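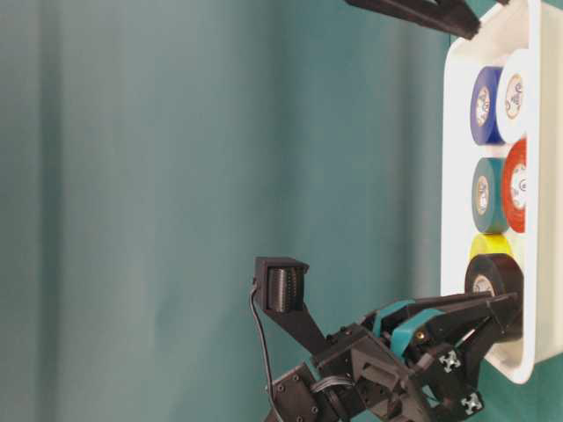

Attachment 1: tape rolls in the white tray

Hello Kaj, and thank you for getting back to me so quickly on Tuesday, I know October is a busy month for all of you at Arthorpe. You asked which colours we had: blue, white, teal, red-orange, yellow and black. The trouble is with the yellow. It lifts at the end a day or so after we've wrapped a cable, and poor Murray has redone the same lead three times now! We've tried wiping the cable down first and pulling the tape a bit tighter, as you suggested, with no change so far. The black from the same order has been lovely. Could you send us one replacement yellow to try before we use the rest on the 200 leads for Skondholm?

Warm regards,
Lorraine Hoani

Status: awaiting reply from supplier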